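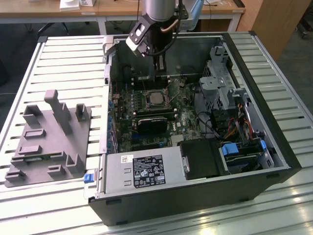 Stepan Tkachenko reckons we should stop pulling the CPU on every one of these and just check the socket on the ones that won't post. He said it twice before lunch and left a note on the bench sheet as well, so I'm writing it down properly, partly to be fair to him and partly so I can argue with it!

February, 10:40 am. Refurb bench, the Rivera batch. Working on the Dell tower, on its side with the panel off and the innards facing up, which is still my favourite way to do these (I know Jomar likes them standing, and Jomar has longer arms than I do). Lever up, socket open. My argument for opening the socket every time is the old paste. Half of the first lot had paste gone to chalk, and if you've got the cooler off to clean it anyway you're one lever away from having a proper look at the chip. Stepan's argument is that every time you open a socket you've got a chance to wreck it. Fair enough. I bent a pin in the Teltby lot and I haven't forgotten the colour of my own face.

Memory next. Two modules in this one, both black, and one of them has a heat spreader on it. I don't love a mixed pair. They'll usually run, but then somebody at the other end gets a freeze once a fortnight and we get the phone call. Plan is to test them one at a time in the same slot, then together, then decide. If I've got a matched pair in the drawer I'll swap them and put these two in the odds tin. Please label anything you put in the odds tin. There's a stick in there with masking tape on it that just says "maybe".

The blue bits are what sold me on this style of case. Blue drive handle, blue latch, blue release latch down at the corner, and even with my eyes you can find them without a torch. I've got the Trokoris sheet taped inside the cupboard door for the cases where everything is plain black and you have to feel around for the tab, and I'd sooner do 40 of these than four of those.

Cables: the red, yellow and black power bundle runs down through the drive cage towards the lower bay, and the black SATA leads curve over the right side of the board. I took a pencil sketch of the routing before touching any of it (page behind this one, don't laugh at the drawing). Last time I trusted my memory and ended up with a lead resting on a fan, and the thing sounded like a kid with a card in their bike spokes. If you're finishing this one for me, follow the sketch, and leave the slack on the board side, away from the shroud.

Expansion card: leaving it seated until the memory's been through. Then it comes out, gets its contacts wiped, goes back in. I tried the Drurnex wipes on the Teltby cards and they're good, but they do leave a bit of fluff, so go over it with the brush afterwards. We're nearly out of brushes too. I've put them on the order.

Power supply: stays shut, same rule as always. Blow out from the outside, check the label against the sheet, put it on the tester. We're not opening power supplies on this bench. I don't care how dusty it rattles.

11:25. Had a yarn with Jomar Talavera about the paste. He's on Stepan's side, mostly, though he'd still open the socket on anything that's come out of a workshop or a kitchen because of the grease. I could live with that. So for now:

Office machines, cooler off and clean, leave the chip alone if it posts.
Workshop and kitchen machines, open it up.
Anything with a bent pin, stop and come and get one of us. Don't go at it with a sewing needle.

This one gets the full treatment regardless, I'd already started. Sheet number is 1279 if you're looking for it in the folder.

Still to do on it: memory test, fresh paste, drive out to the wiper, new sticker. Screws from the side panel are in the jar lid next to the kettle, and yes, I know, I'll get a proper tray.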